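Safe Charging and Safe Plugging: Small Habits for Kitchen and Workshop

Many of us have now some small thing in the house that talks to the internet. A lamp, a scale, a coffee machine, a baby monitor. They are cheap and they are useful, and I have several of them myself. But each one is also a small door to your home network, and some of these doors are left open for years. I collected my own habits on this page after a bad week in December, when my old router had to be replaced and I had to connect everything again from zero.

Change the password the first evening

When you bring home a new device, do not wait with the password. The one from the factory is often printed in the manual, and the manual can be found online by anybody. I write the new one in a paper notebook which stays in the drawer with the tea towels. My neighbor Sorcha Purves laughed about the notebook, but later she asked me where I bought it.

Make a guest network for the gadgets

Most routers can do two networks. Put your computer and phone on the first, and the lamps, plugs and kitchen things on the second. If a cheap plug has a weakness, it should be harder to reach your bank papers from there. On my router, a Grikell, the setting was hidden under "Advanced" and it took me about 12 minutes to find it.

A longer password is better than a strange one. Four common words with no connection between them are easy to type on a small screen — and a guest can also type them without calling you back to the kitchen.

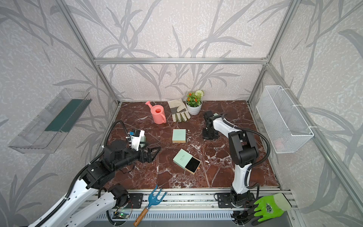

Look for updates when you clean

I do it together with the descaling of the kettle, every 2 months. Open the app of each device and look for the word "update" or "firmware". If the maker has stopped giving updates, think if the thing really must be online. My Plornano scale works very well without the app, it only doesn't save the weight of the flour.

Before you give a device away

Do a factory reset first. Usually you hold a button for 8 seconds or more, but please check the manual, every maker has its own idea. After that, remove the device from your account too. I forgot this second step with a radio, and it stayed in my list for a whole summer.

Questions or corrections: write to Mireille Semaan by the contact form | © Mireille Semaan, all rights reserved | Back to top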